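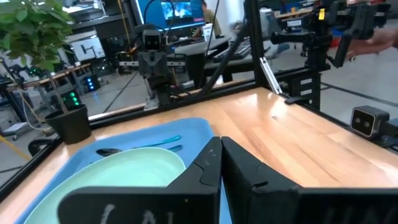

Teaching an arm to clear a plate: a how-to for club teams

Home | Meetings | Build Log | How-Tos | Parts Shelf | Join

Search this site Go

Every October a new group of students joins the robotics club, and every October at least one of them has seen a video of a robot doing dishes and wants to do that by the holidays. Fine. You can get an arm to pick up a plate. I have watched students do it. I have also watched the same arm, with the same program, shove the same plate into the side of a tray an hour later, and I would like you to read this page before you promise your parents a demo.

I'm assuming you have a two-finger gripper, a camera on the wrist, and a way to drive the arm by hand and record what you did. Our two arms are called Weka and Arthur. If yours have other names, the steps are the same.

What you need

One shallow tray. One plastic plate. A spoon or two. Blue painter's tape. A notebook made of paper. Someone on the stop button who is not also driving.

Please use plastic. Teams ask me every year if they can use real plates because it would look better, and the answer is still no.

Step 1. Start with less than you want

A plate and a couple of utensils in a tray doesn't sound like much. It is plenty. A round plate lying flat has no good place to grab except the rim, and the rim on a cheap plate sits very low. A spoon handle is easier until it slides under the plate, and then it is much harder, and it will slide under the plate.

Start with the plate alone. When that works, add one spoon next to it, clear of the rim. Only let them overlap after both of those are boring.

Step 2. Fix the tray in place

Tape down two corners. If the tray moves a finger's width between tries, you will spend the afternoon thinking your program got worse. I have seen a team retrain twice over a tray somebody had bumped with a backpack.

Mark the table too, so you can put the tray back where it was after another team has used the bench. Check the camera mounts at the same time. Push on each one gently with a finger. If it moves, tighten it now.

Step 3. Look through the wrist camera before you record anything

Close the gripper most of the way and look at the view. The fingers take up a lot of it, and part of the plate will be hidden behind one of them. This surprises people who planned everything from where they were standing. You can see the whole plate. The robot's wrist can't.

Move the arm until you can see enough of the rim to tell where it is, and write down that starting pose. If you have a second camera fixed to the side of the table, save that view as well. Don't trust anyone who tells you one camera is enough until they show you it working with a spoon in the way.

Check what's behind the tray, too. Ours is a working lab with people and monitors and other rigs in it. If your recordings are all made with the same person sitting in the same chair, the program may learn something about the chair. I can't prove that's what went wrong for the Rarnano team last year, but their arm was a lot less sure of itself in the cafeteria.

Step 4. Drive it by hand, slowly

Bring the fingers down over the rim with the gap open, one finger inside the plate and one outside. Stop. Close. Lift straight up a little before going anywhere sideways. Then move, lower, open, back away.

Most beginners close while they are still moving down. Sometimes the plate comes up anyway, and they decide the method is good. Do it wrong and get lucky a few times and you will have taught the arm to be lucky, and it won't be.

Keep your hands out of the arm's reach while it has power. If something needs to be moved, say "hands," wait for the driver to let go of the controls, and then reach in. We use that word and no other. It applies to both arms, including the one you aren't using.

Step 5. Record good tries and throw out bad ones

For one plate in one tray, plan on 40 clean tries. You will be told by the internet that you need far fewer. Maybe they do. We have tried it with fewer and spent longer fixing the results than we would have spent recording.

Write a line in the notebook for each try: where the plate was, where the spoon was, kept or thrown out, and why. Move the plate a little each time. Turn the spoon. If every try begins with the handle pointing the same way, that is the only way your robot will know about.

Throw out any try where you bumped the tray, changed your mind halfway, or sneezed. It hurts to delete work. Delete it.

Step 6. Train, then test like you don't believe it

Training settings are on the Skovis page, since they depend on which computer you've signed out. This step is about testing, where most teams get generous with themselves.

Decide what counts before you run anything. Our rule: the plate leaves the tray, stays in the grip, and ends up flat on the target with no human help. A nudge is a fail. "It would have gotten it" is a fail. A plate that lands on its edge and then falls over onto the target is a fail, and yes, we have had that argument.

Have somebody from a different team set out the plate and spoon. You will place them kindly without meaning to. Then run it over 70 times and write down every result, including the first few that you'd like to call warm-ups.

Florence McKinnon's team did this properly last season and got a number well below what they had been telling people. They put the real number on their poster. The judges asked them more questions than any other team got, and they could answer them, which I can't say for the table next door with the perfect score and no notebook.

Step 7. When it fails

Fingers close above the rim: check the height of your starting pose, then check whether the tray has been swapped for a deeper one.

Fingers come down on top of the rim and push: hit stop first and think second. Usually the plate is farther over than in any of your recordings. Record more with it there.

Grabs the plate and the spoon together: your recordings don't have enough tries with the spoon close by. Or you have a few bad ones you were too fond of to delete.

Worked yesterday, not today: tape, camera mount, lights, in that order. Only then look at code. If the blinds were open yesterday and are closed now, open them and try again before you touch anything.

Works only when one particular student is driving the reset: watch how that student sets down the plate.

A few opinions, since you've read this far

I don't think our arms are close to doing anybody's dishes. I think a team that can move one plate out of one tray, and say how often and under what conditions, has done better work than a team with a nice video. A video shows one try. Ask how many came before it.

I'd also skip the second arm in your first semester. Two arms doing a job together sounds like twice the robot. In our club it has mostly been twice the setup, with a new way to collide. Teams who want to try it can talk to me in the spring and bring their notebook. If there's no notebook we will be having a short talk.

Bench sign-up sheets go out at 4 and the slots after dinner fill first. Put the plates back in the bin when you're done, and coil your cables.

Contact the club | Lab rules | Copyright the club and its members | Back to top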